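Last updated: October 2025

Search this site Enter keywords Go

Serix Dual-Arm Assembly Kit – Acceptance Inspection Checklist With Comments

Unit under review: Serix two-arm bench kit, evaluation loan
Site: Zalville test bench
Task: small enclosure assembly, box and lid, with powered screwdriver
Result codes: P = pass, C = pass with comment, F = fail, N = not checked

The checklist follows the order of the Serix commissioning sheet. Items already covered by the Ernby bench certificate from January were not repeated. Comments are the inspector's and were not edited by the supplier.

SECTION A – BENCH AND MOUNTING

A1. Arm bases bolted to specified torque, marks applied. P
A2. Emergency stop reachable from both operator positions. P
A3. Emergency stop halts both arms on one press. P
A4. Floor cables clear of operator walkway. C
Comment: clear at the time of inspection, but the controller lead has no fixed channel. Fit one before handover.
A5. Working table stable under arm acceleration. P

SECTION B – ARMS, CABLES AND REACH

B1. Joint covers seated, no missing fasteners. P
B2. Wrist cable free through full joint travel. C
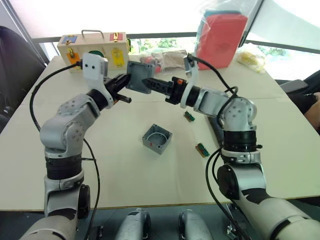

Wrist cable routing is external on this version of the kit and has to be judged at the extremes of travel, with the arm stopped at each one. Serix supplies clips for the forearm but none for the elbow. With the left gripper holding the lid up over the table, its cable leaves the white bracket in a loop and drops along the side of the arm; on the right the cable goes up and over the elbow. Both layouts are acceptable under the commissioning sheet. The comment stands because a loop of this kind can catch on tall items if the bench layout changes. Recheck after any change.

B3. Reach overlap between arms sufficient for handover. P
B4. Software separation limit between grippers set and tested. P
Comment: limit set to 12 mm for this task. The default is larger and would block the lid step.
B5. Collision stop tested at low speed, each arm. P
B6. Collision stop tested at working speed, each arm. N
Comment: no test block of the correct stiffness was on site.

SECTION C – WORKPIECE AND PARTS

C1. Enclosure dimensions within drawing. P
C2. Lid seats on base by hand without force. P
C3. Loose boards placed clear of gripper paths. C 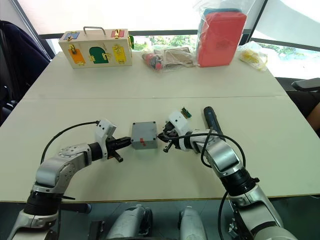
Part placement is left to the operator, and the kit has no tray or locating fixture. The written procedure says only that parts are to be "within reach", a phrase too loose for an inspection. A green circuit board lying flat just beyond the right gripper, as found here with the box between the two arms, meets that wording and still leaves little margin when the right gripper is lowered. Mark a parts zone on the table. Grigaitė, the fixture shop quoted in the offer, lists a shallow tray that would meet the requirement.

C4. Screws at lid corners flush or below surface. P
C5. Workpiece does not slide under gripper contact. C
Comment: slides if approached faster than the taught speed. A thin rubber mat is acceptable.
C6. Items not used in the task kept to the far half of the table. P

SECTION D – GRIPPERS AND ALIGNMENT

D1. Fingers undamaged, tips parallel when closed. P
D2. Finger tips align with workpiece feature before contact. P 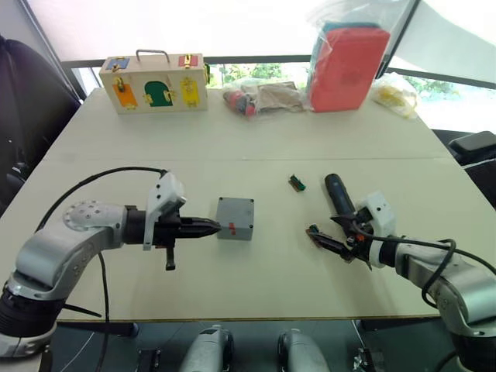 Grigaitė

Alignment was assessed by stopping the left arm short of contact and comparing finger height with the feature on the box. The taught position was approached 16 times from the rest pose, and the stop position was inside tolerance each time. The tolerance itself is generous. A tighter figure should be agreed before the kit is used on smaller enclosures.

D3. Grip force adjustable from the operator screen. P
D4. Grip force value shown in units. F
Comment: the screen shows a percentage only. Serix to confirm conversion in writing.
D5. Gripper holds position on loss of power. P
Comment: tested with the lid and with the screwdriver, 2 trials each.

SECTION E – HANDHELD TOOL

E1. Tool type recorded. P
E2. Tool label legible while gripped. P
E3. Tool does not rotate in the fingers under driving torque. C
Comment: slight rotation at the highest clutch setting. Use a lower one.
E4. Tool held upright, fingers clear of label and switch. C
Comment: label clear. Switch position to be checked again after each regrip. 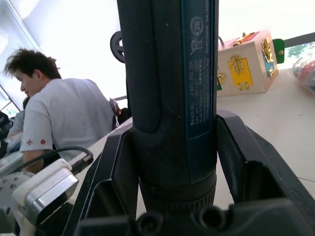

SECTION F – DOCUMENTS AND CLOSE-OUT

F1. Operator manual supplied, current revision. P
F2. Manual covers two-arm recovery after a stop. F
Comment: one paragraph, single arm only. Not sufficient for this kit.
F3. Spare fingers supplied. P
F4. Cycle time recorded. C
Comment: roughly 54 seconds for box and lid without screws. No limit is given in the offer.
F5. Risk assessment signed by receiving site. N

Open items for Serix: D4, F2.
Open items for Zalville: A4, B6, C3, F5.
Recommendation: accept for supervised use. Unattended running is not approved until the open items are closed and Section B has been repeated – including B6.

Contact | Copyright Zalville Test Bench | Back to top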